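Bail Applications Paralegal (fixed term)
Brosura Legal
Reports to: Coralie Treloar, Senior Associate, Criminal Appeals

Brosura Legal acts for accused persons in bail, sentence appeal and conviction appeal matters in the higher courts. The criminal appeals group opened 483 files in the last financial year. Most began as urgent bail applications, and a growing share involve variation or extension of bail while an appeal is pending. We are filling one paralegal position in that group. The term is 8 months, with a start in September.

The position

The paralegal prepares material for bail applications under the supervision of a solicitor. The work is document-heavy and runs to court deadlines. Duties are:

Drafting affidavits in support of bail, variation and extension applications from solicitor notes and client instructions.
Indexing and paginating application books and checking them against the registry's filing requirements.
Maintaining the conditions register, which records reporting, residence, surety and passport conditions for each client and the date on which each order lapses.
Obtaining criminal histories, custody records and prior orders from the relevant agencies.
Attending the registry and, where required, instructing counsel at short mentions.

Files are managed in Flevari. Filing deadlines and hearing dates are kept in Drellon, and entries in both must match by 4 pm each working day. Experience with either program is useful but training is given in the first fortnight.
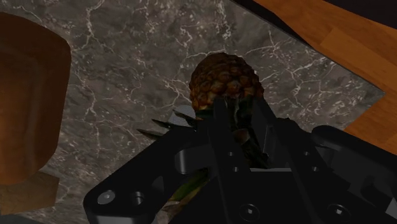 A pineapple on a grey marble benchtop, held in a black gripper.

Selection criteria

Essential:
Completion of, or current enrolment in the final year of, a law degree or a diploma in legal services.
At least 2 years' work in a law practice, court registry, prosecuting agency or community legal centre.
Accurate drafting in plain English. Applicants who are shortlisted will sit a timed exercise: a short affidavit of no more than 2,000 words, prepared from a supplied bundle.
A working knowledge of the difference between bail pending trial and bail pending appeal, and of the onus that applies to each.

Desirable:
Arabic or Vietnamese to conversational standard.
Experience with surety documents.

Conditions

Full time, based in our Bitar Street office. Ordinary hours are 8.30 am to 5 pm, with an hour for lunch. Late filings occur — overtime is paid or taken as time in lieu, at the employee's choice. Work from home is available on non-court days once probation is complete. The appointment is subject to a police check, and a prior finding of guilt will be considered on its facts.

How to apply

Send a cover letter of one page addressing the essential criteria, a résumé and the names of two referees to Jad Najjar, Practice Manager, through the careers form on this site. Academic transcripts are needed only at interview. Referees are contacted after interview and with the applicant's consent.

Questions on the duties should be directed to Coralie Treloar. Recruitment agencies are asked not to submit candidates.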